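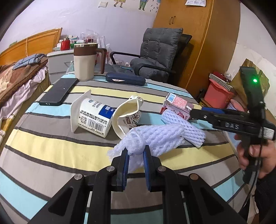

Malla de espuma entre las almohadillas azules de la pinza izquierda; la derecha, junto al cartón rosa.

Cuaderno de demostraciones, diciembre, tarde. Tarea: recoger la mesa (residuos ligeros).

Hoy tocaba basura blanda y madre mía con las mallas de espuma, esas de la fruta. Las había metido en la lista de Drameo casi de relleno, pensando que serían lo fácil, y se me han comido la tarde. El problema es que la malla no ofrece nada claro que agarrar: cierras, se aplasta, sigues cerrando, se aplasta más, y cuando te quieres dar cuenta tienes las mordazas casi juntas y un nudo de espuma en medio. Con la mano eso lo notas en los dedos, pero con la pinza lo notas tarde y mal (el gatillo transmite algo, pero poco).

Lo que me ha funcionado: entrar desde arriba, cerrar despacio hasta que la espuma se junta en un bulto y parar ahí un instante antes de levantar. Si levanto mientras cierro, la demostración queda fea y al repasarla no hay manera de decir dónde acaba el agarre y dónde empieza el transporte. Ojo con esto al etiquetar en Fusura, que el corte automático se guía por la apertura y con la espuma se adelanta siempre. He corregido a mano los de la primera tanda, los demás siguen pendientes.

Total de la sesión: 78 demostraciones, de las que he tirado 35. Sí, ya sé, una barbaridad. Casi todas por lo mismo, la segunda mano. Me empeño en ir adelantando la derecha hacia el siguiente objeto mientras la izquierda todavía está ocupada, y eso en una persona queda natural, pero en la grabación son dos movimientos pisándose y luego el modelo aprende a dudar. Para la próxima tanda: la derecha espera quieta, apuntando a lo suyo si hace falta, pero quieta, hasta que la izquierda suelte. Me lo escribo en grande a ver si me hago caso.

Otras cosas sueltas:

El vaso de yogur tumbado engaña. El borde es ancho y cuadrado, y si lo pillas por ahí gira. Mejor por el cuerpo, aunque haya que rodearlo un poco más.

El vaso de papel aplastado, sin quejas. Cualquier pliegue sirve de asa.

Con el cartón de bebida tengo dudas. Entrando de lado va bien, pero si hay una malla cerca acabo arrastrándola con la punta. ¿Se cuenta como fallo? Yo digo que no mientras el cartón llegue a su sitio, pero en las notas de Tomar lo puntúan como contacto indebido y convendría que usáramos todos el mismo criterio, porque si no las cifras no se van a poder comparar.

El mantel de rayas lo dejo puesto. En la tanda anterior, con la mesa pelada, todo salía más limpio y luego en las pruebas el agarre se iba en cuanto había un estampado debajo. Prefiero sufrir ahora. Lo mismo digo del móvil y la taza del fondo: ahí se quedan, no se recogen, y si alguien repite la tarea que no los toque, por favor.

Cable de la derecha: sigue tirando un pelín cuando giro la muñeca hacia dentro. No llega a estropear nada pero me cambia la postura sin querer. Probar a pasarlo por detrás del codo.

Nos faltan muchísimas para las 2,000 que pide Casard, así que mañana sigo con mallas, esta vez 4 variantes de posición y sin inventar ninguna más sobre la marcha. Y cargar las dos pinzas esta noche, que hoy he empezado tarde por eso.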